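By August I had sunk 400 dollars and most of my evenings into the Jilby, and my neighbor Nelu Ilie had started calling it my lodger. He wasn't wrong! It took up the whole back half of the shop on Likthorpe Lane, it kept strange hours, and it never once paid for the coffee.

I'd bought the motors secondhand from Kopecký (a grumpy little store, wonderful prices) and printed the rest myself, and on Monday night I finally got brave. Peppers and cables, I told Nelu. If it can tell supper from a charger, I'm entering it at Starness.

"It'll eat the charger," he said, and pulled up a stool anyway.

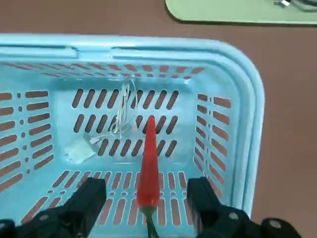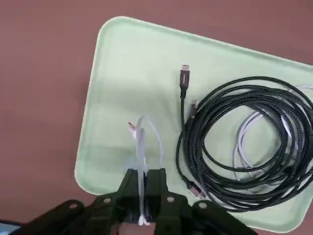 A gripper and a white cable are in both of these.

How do you keep a gripper from crushing soft things?
Limit the current to the motor that closes the fingers, start very low, and raise it a little at a time until the thing stops slipping.

I had that taped over the bench in my own handwriting, and I still managed to forget it 13 times before midnight. Nelu went home, came back with soup, and asked if the lodger wanted any. I told him the lodger was working. Then I sat down next to him with my bowl, and we watched it think about the next cable, and I swear it was showing off a little, the way kids do when company comes over.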